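Ticket 3725 - Hand-held gripper, pad comparison
Project: Norus
Opened: 24/03/2023
Status: open

Problem: with the Vulel pads fitted, the gripper loses thin cloth on the lift. Rigid parts are fine. The Amaral pads hold the same cloth but leave the jaw slow to open. We need to choose one set before the Drokbridge trials in July.

Views from the gripper camera, the first with a pink-red knit cloth in the grip:

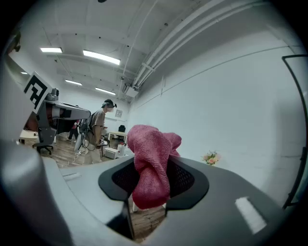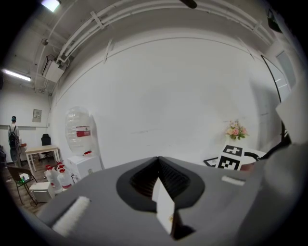 Steps tried

1. Cleaned both pad sets with alcohol and let them dry overnight. No change.

2. Swapped the Vulel pads between left and right. Slips continued, so it does not look like one bad pad.

3. Ran 24 lifts per set with a folded towel. Vulel dropped 4, Amaral dropped none.

4. Raised closing force by 2 steps on the Vulel set. Fewer drops, but the motor ran warm and the controller logged a current warning. Put it back to default.

5. Checked the jaw travel with the Amaral pads. The backing is thicker and rubs near full open - this is probably the slow opening.

Next

Sand down the Amaral backing and repeat step 3. Camera exposure stays locked so the runs can be compared. Do not change the controller firmware until this ticket is closed.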